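The back room shelves, at last

I have been promising myself since we moved to Jevstead that I would sort out the back room, and on Tuesday, with the rain coming down sideways and no excuse left that I could decently use, I made a pot of tea and got on with it.

Those of you who have been reading for a while will remember that the back room was meant to be a sewing room. Then it was going to be a spare bedroom for when Fumiko comes to stay. What it became is the place where things go when they have come into the house and haven't yet been told where to live. I'd open the door, put the box down on whatever was nearest, and shut the door again quickly before anything could slide.

The yellow was here when we came, by the way. I was all set to paint over it (I had even got as far as buying a little tester pot of something called oatmeal), but it's a cheerful colour on a grey morning and I have grown fond of it. So the walls stayed, and the money went on shelving instead.

I did dither over the shelving. My friend Mitsuko Shimada has lovely old pine shelves in her pantry, the sort with a bit of a lip at the front, and I wanted those very badly until I saw what they cost. In the end I went for plain grey metal, the kind you'd find in a garage, with the slotted uprights so that you can move the boards up and down when you change your mind. I change my mind a great deal. Raed Abu Hammour from two doors down came round and helped me put it together, and he was very patient about the fact that I had lost the instructions before we'd opened the second bag of bolts. It took us most of an afternoon and an entire lemon drizzle.

So there it stood for weeks, looking very smart and holding nothing but a torch and a ball of string. Tuesday was the day for filling it.

My plan was simple enough. Everything still in its box stays in its box, labels where I can read them, and the things we reach for most often go on the upper board so that neither of us has to bend. The bottles went up there too, still in the open carton they came in, as I don't trust myself to stand them up one by one without knocking the lot over like skittles.

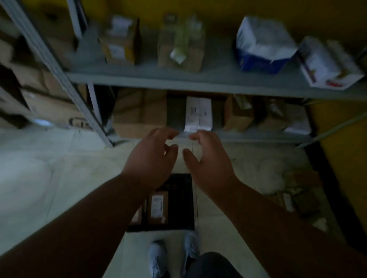

The lower board took far longer, mostly because I kept stopping to fuss. I'd put a thing down, step back, decide it was a hand's width too far over, and go in again to nudge it. Setsuko Iwasaki, who taught me to bake when I was newly married and had opinions about every cupboard she ever met, used to say that you should be able to find anything on a shelf in the dark. I'm not sure I shall ever manage that, but I did try to leave a bit of space between one thing and the next, so you can get your fingers round a box without bringing its neighbour along with it.

I had a few surprises as I worked through the pile on the floor. There was a jigsaw I'd bought for my brother-in-law and never given him, all 2,000 pieces of it, a harbour with a truly unreasonable amount of sky. (Sorry, Tetsuya. It will be with you by December.) I also found the good scissors, which I had accused at least three people of borrowing.

By half past four I could see the floor tiles, and by five I had run the hoover over them and was sitting on the step stool with a cold cup of tea, feeling very pleased with myself. There is still a bag of curtain hooks I can't place, and the bottom of the door sticks when the weather is damp, so that's a job for Raed's plane if I can tempt him back. I'm thinking of a ginger cake this time.

If anyone has a good way of labelling boxes that doesn't peel off after a month, do please leave me a comment. I've tried brown parcel tape and a marker pen, and the tape curls up at the corners.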